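Darkolum Opens Renewed Guest House Lolo with 45 Rooms and a Simple Idea of Rest

Darkolum, February 11, 2025. The hospitality company Darkolum announces today the opening of the Guest House Lolo after a full renovation of the building. The house offers 45 rooms on three floors and receives guests in all seasons. With this opening, Darkolum brings back to use a property which was closed for six years and which many people in the town of Crăciun remember well from family celebrations and school trips.

The work was planned together with the interior studio Jukeo. The purpose was to keep the quiet character of the house and to make the rooms more comfortable for the guests of today. All windows were replaced, the heating was made new, and the walls between the rooms received additional insulation against noise. The old staircase in the entrance hall was repaired and stays in its original place.

In the rooms, Darkolum decided for few pieces of furniture and calm colors. Every room has a bed, a writing desk, a wardrobe, and a small table near the bed. The guest can reach the reception at every hour by the room telephone, also when the mobile signal in the valley is weak. 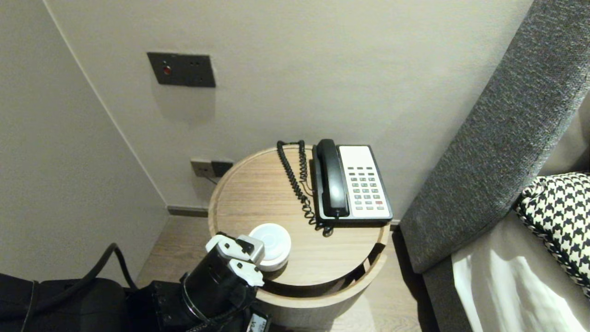
Rooms and Prices

The house has single rooms, double rooms and family rooms. The family rooms are situated on the ground floor, with a direct way to the garden, so that parents with small children do not need to use the stairs. Six rooms are prepared for guests who use a wheelchair and have wide doors and a shower without a step.

Breakfast is included in the price of every room. It is served from early morning, and guests who leave before this time can ask for a packed breakfast on the evening before. Dinner can be ordered separately. The kitchen buys bread, cheese, eggs and honey from producers in the neighborhood, and the menu changes with the season. Vegetarian dishes are offered every day.

Wood as the Main Material

During the planning, Darkolum and Jukeo discussed for a long time which materials should be used. The decision was made for light wood tones, which fit well to the landscape and make also the smaller rooms look friendly. The same tones return in the public areas, so the guest has everywhere the feeling to be in one house. 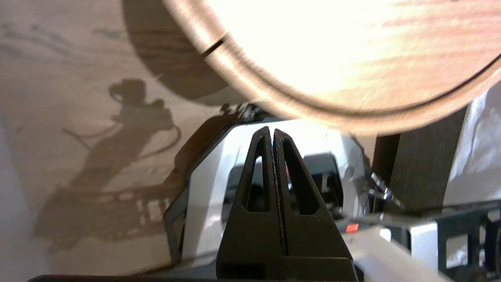
Furniture from the old house was kept where its condition allowed it. Chairs and benches from the former dining room were cleaned and repaired, and they are now used in the reading room on the first floor. The reading room holds a collection of 3,000 books, most of them given by people from the town. Guests can take a book to their room and return it at the end of the stay. The room is open also for residents of Crăciun in the afternoon hours.

The garden behind the house covers 561 square meters. Fruit trees and a vegetable bed are already planted, and a terrace with seating will follow. Darkolum plans to open the terrace in June, together with a small summer program of music and outdoor dinners. The dates of the program will be published separately.

Care for the House

A house with many guests needs materials that are easy to clean and to repair. For this reason the rooms have no carpets. The cleaning team works with products without strong perfume, a wish which many guests with allergies had expressed in earlier years. 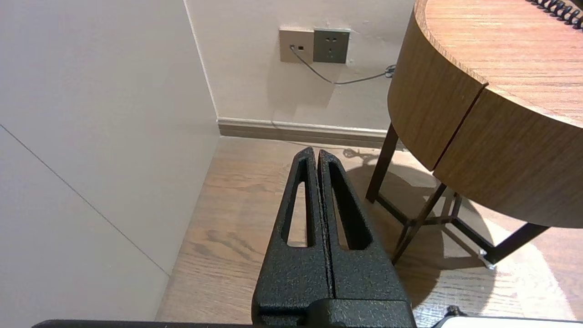

Towels and bed linen are changed on request of the guest, and at the latest after three nights. Water for drinking is available on every floor, and glass bottles can be borrowed at the reception without a deposit.

Booking

Reservations for the Guest House Lolo are possible from today, by telephone or directly at the reception. Groups and companies who wish to use the meeting room on the ground floor are asked to contact the house in advance, so that the room and the meals can be prepared. Guests who arrive by train can order a pick-up from the station when they book.

About Darkolum

Darkolum operates small guest houses and gives special attention to the renovation of existing buildings. The Guest House Lolo is its largest house until now.

Press contact: Darkolum, Press Office, Guest House Lolo, Crăciun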